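4.2 Open day at the Riihimäki site

The second round of sessions took place during the Usto open day in Riihimäki in January 2023. The first round, held the previous November, had used only our own staff, all of whom had folded clothes with the Grasix hand-held gripper many times before. For the open day we wanted people who had never touched one. Visitors could sign up at the door, and 44 of them did.

Each visitor watched a short demonstration by a staff member and was then given the gripper. The demonstration covered the two-fingered grasp at the end of a sleeve, the grasp at the lower part of the body, and the fold itself. It was done without a script. Visitors asked a lot of questions at this stage, mostly about how hard to squeeze, and the staff member answered them as they came up. We did not record the questions, and in hindsight we should have.

The garments were ordinary clothes laid out on cloth. Knitwear was the most popular choice with visitors and also the slowest to fold. A sleeve that has been laid across the body gives the fingers a raised edge to close on (Figure 3), and most first grasps were made at such a place. Grasps on flat fabric came later in the session and needed more attempts.

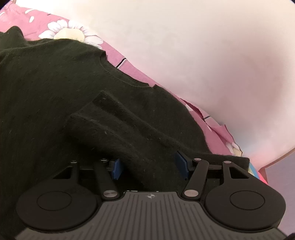
Figure 3. Gripper fingers on either side of a sleeve end, dark knit sweater.

We made no attempt to correct the order in which people worked. Some started with the sleeves, as the staff had shown them, and others went straight for the hem. Three visitors put the gripper down and finished the fold by hand — these sessions were kept in the set but marked, and the part done by hand was removed.

The body of a sweater was harder for beginners. With the garment spread flat, the two pads have to be set down some distance apart and pressed into the knit before they are brought together. Visitors tended to hold the gripper too high and close it on nothing. Staff members repeated the same advice through the day: press down first, then close.

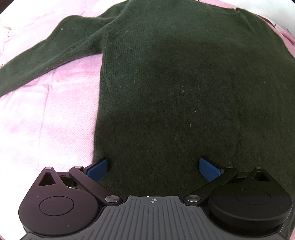
K. Ahlroos
Usto, Riihimäki

After the last session all recordings were copied to the Cultus server and cut into single grasps. The open day gave 1,017 grasps that could be used. Grasps were labeled by two people working separately, and where the labels differed the recording was watched again by both. Lint and loose fibers on the garments were left as they were — we did not brush anything between visitors.

The conditions were less controlled than in November. Visitors talked to each other while working, and people waiting in line gave advice. We treat the open day data as a separate set for this reason and report the results for the two rounds side by side in Section 5. The labels use the same categories in both rounds.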